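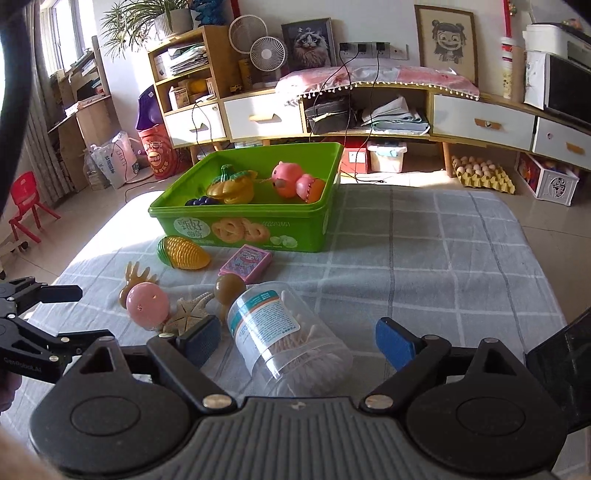 The Living Room Floor, and Other Places We Keep Things

Text and pictures by Holger Granström
Filed under: Home, Tidying, Slow Progress

The plan was to sort the toys by lunchtime. I had bought a set of lidded tubs from Stillent for the purpose, one for soft things, one for wheeled things and one for "misc", and by the end of the first morning "misc" needed a second tub and the other two were holding the door open.

So the gallery covers the middle of the job, which is where we have been since February. Captions are brief. I have things to pick up.

1. Floor, facing the telly cabinet

Cotton swabs, toy corn, a starfish, a pink deck of cards and a gourd that stands up better than I do. The green box has pretzel-shaped cookies printed on it and a bird, a pumpkin and a bunch of grapes in it, so anyone hoping for a biscuit should lower their expectations now. It has been promoted to Food and Poultry.

The eggs live under the cabinet in their yellow tray. I have been asked about this by two visitors and a meter reader. They are at a very convenient height if you are already on the floor, and most of us are.

Please also admire the pink embroidered cloth with the pompom fringe. It came with instructions (keep flat, keep clean, do not let anyone pull the pompoms) and I can report a clear pass on one of the three.

Notes for anybody attempting the same

The checked mat stays down. I did roll it up once to sweep, and spent the rest of the day being told the sea had gone.

Cotton swabs go to the bathroom. They know the way back by now, I think, and so does whoever carries them. The current arrangement is a high shelf, and a chair that is supposed to be kept in another room.

The open shelf in the cabinet is for papers and for bags that may come in useful. I went through the bags in spring, found that all of them might come in useful, and folded them again with more care.

The Clotska method, for those who have asked, has you hold up each toy and say out loud whether it is still played with. Do this alone. Held up in company, every toy in the house is the favourite, including a wheel that belonged to something we gave away.

Running total

Toys sorted: 66
Toys sorted and then unsorted within the hour: 50
Minutes allowed per evening: 15
Minutes taken: 30, with a break for toast

Still to do

The patterned basket over by the television, which I am treating as a separate project with its own budget. The clear box under the cabinet. The second drawer down, which opens as far as a ruler and stops.

The cards need counting as well. We tried a game of snap on Sunday and it went on for a suspiciously long time without a single pair.

Comments are open. If you are going to suggest a rota, we have one, it was laminated, and it is in one of the tubs. Offers to take the spare Stillent lids will be considered, as I have four and they fit nothing.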